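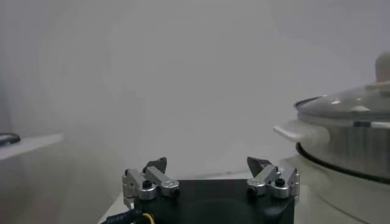

mapleporch
Depends which side of Jundville you're on, I think. We're up on the hill and our recycling has gone out like clockwork, but my sister lives down by the old mill and hers sat at the curb for 2 weeks before a truck came by.

binday_blues
Thanks for answering, and yes, we're down near the mill too! I started this thread hoping it was only our block. Ever since Vosus took over the route in January I've been dragging the cart out, dragging it back in, dragging it out again — my driveway is not short, either.

stillonbelo
Same on Belo Street. I called and was told the new trucks can't make the turn at the bottom, so they send a smaller one "when available." A nice enough person on the phone, but that isn't a schedule.

gravelpit1671
I'm going to disagree a little with everybody. The old service cost more and they missed us plenty. People forget the winter when cans froze to the sidewalk waiting. Vosus has up to 1000 homes on that one lower route, and I'd give them until fall to sort it out.

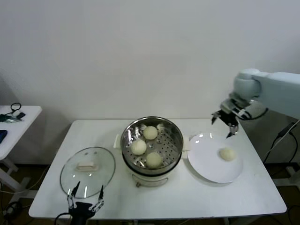 And before anybody jumps on me, I'm not saying a missed pickup is fine. I'm saying call it in every single time, so there's a record, and don't just set the cart back by the garage and stew over it like I used to.

stillonbelo
I have called it in. Every time! I have a page of ticket numbers on the fridge, and I'd trade the whole lot for one truck on the right morning. We pay the same fee as the hill does, you know.

mapleporch
That's fair, and I'd be sore about it too. If either of you is really overflowing, the Mustonen yard still takes cardboard and cans from residents, and there's hardly ever a line if you go before lunch. Flatten the boxes first, they get fussy about that.

binday_blues
Oh, I had no idea they still did that, thank you! I'll load up the car on Saturday. Gravelpit, I do see your point, but fall is a long time to live with a garage full of milk jugs. Does anyone know if glass goes in the same bin at Mustonen?

mapleporch
Separate bin, on the left past the gate.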